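Jallora Flower Words - README

Status: usable, with complaints. Last touched in August.

What this is

A word list. It holds 3,658 rows of everyday flower names and the things people say flowers mean, pulled from gift cards, garden club leaflets, shop labels and old household almanacs. Each row has a name, a meaning if one was given, a source code and a trust score. It was put together by Hugo Riviere, who started out wanting to know why every florist's website says something different about yellow roses and ended up doubting most of them.

If you came looking for the true meaning of any flower, this is the wrong file. I don't think there is one. What you get is who claimed what, and how well the claim holds up.

Files

flowers.csv - the main table
sources.csv - one line per source, with a short note on how much I believe it
clashes.csv - names where two or more sources disagree outright
dropped.csv - rows I threw out, kept so people can argue with me

Columns in flowers.csv

name: the common name as printed, spelling left alone
group: my own loose grouping (lily-like, rose-like, daisy-like and so on). It isn't botany and should not be used as botany.
meaning: the claimed meaning, copied word for word where it was short
source: code that points to sources.csv
trust: 0 to 3, see below
color: only filled in when the source made a point of it

The lily problem

"Lily" is the worst word in the table. Shops use it for plants that aren't lilies, card writers use it for anything white with big petals, and the silk flower trade uses it for whatever sells. The group label is "lily-like" for that reason. A white lily-like bloom is listed under purity, mourning, majesty and, in one Bravden leaflet, "a quick recovery." I would not send one to a hospital on the strength of that.

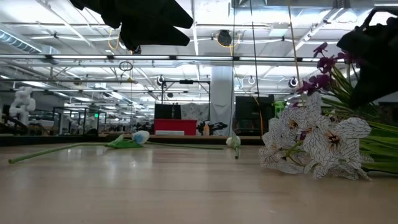 White lily-like blooms with dark vein lines, artificial. Group: lily-like.

Artificial flowers get the same meanings as fresh ones in nearly every source that mentions them. Only the Turcotte almanac treats them separately, and all it says is that they stand for "constancy," which sounds to me like something a seller would come up with.

Trust scores

3 - the source names an earlier source, and I found it
2 - the source names an earlier source, and I didn't find it
1 - the claim turns up in more than one place with no origin given
0 - the claim turns up once, or reads like ad copy

Only 184 rows score a 3. People keep asking me to loosen the rule so the number looks better. No.

A warning about score 1: repeated claims are mostly copied claims. I found the same typo in four leaflets that were supposed to be independent. Treat agreement between sources as weak evidence at best.

How rows were collected

Printed sources were typed by hand. Web sources were saved as text and cleaned with a short script, and every row was then read by a person. An earlier version used Dronisus, an automatic tagger, to fill in the group column. It put snapdragons under "animals." Those labels are gone, and if you still have the old file please delete it.

I checked a random 100 rows against their sources after the last cleanup. Seven had errors, mostly in the source code column. That's worse than I hoped for and I have no reason to think the rest of the table is better.

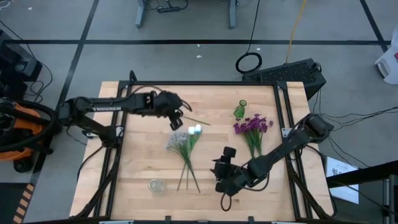
Flowers on a butcher-block table.

Color

Don't trust the color column much. Printed sources fade, and "purple," "violet," "mauve" and "magenta" get swapped around freely even inside one leaflet. I tried merging them into a single value and it wiped out half of clashes.csv, so I put them back. Purple is said to mean success, royalty, sorrow or first love, depending on who wanted to sell it. 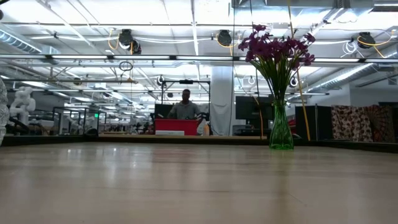
Magenta and deep purple in one bouquet, green glass vase. Two color values.

Known gaps

- Almost everything is in English. The 50 French rows are my own translations.
- Wildflowers are thin. Shops don't sell them, so shops don't invent meanings for them.
- Grasses and greenery are missing. I ran out of patience.
- Dates on leaflets are often absent, so you can't use this to say which meaning came first. Please stop trying.

Please don't use it for

Medical or plant safety advice of any kind. Identifying plants. Settling a wedding argument - I have been sent three of these already and I don't want a fourth.

Fixes

Send corrections with a scan or a page number. "My grandmother always said" goes in as a 0, with thanks. Changes to trust scores need a source I can look at myself.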